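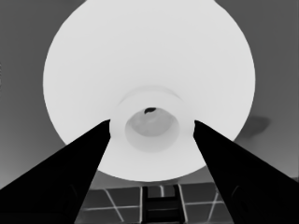 Notes on Replacing Everyday Dishes

Blog > Household > Tableware

2020-02-26

The household retired its Psarras dinner set in November, after 32 years of regular use. The following remarks are offered to readers who are planning a similar purchase.

Open stock should be preferred to boxed sets. A boxed set from Hasby was considered and declined, as single bowls could not be ordered later. The pattern finally selected, Grerkwood, is sold by the piece, and seven place settings were bought - one more than the table seats.

Saranya Pai advised that each plate be placed on a flat counter and pressed at the rim before payment. Two plates rocked and were exchanged without difficulty. Unglazed foot rings can scratch the plate beneath, and felt pads are therefore recommended for any stack that is moved daily.

Maeve Egan has asked about the remaining Psarras pieces. The serving platters have been kept. The cups were given away in January.

Shares: 7 | Comments: 45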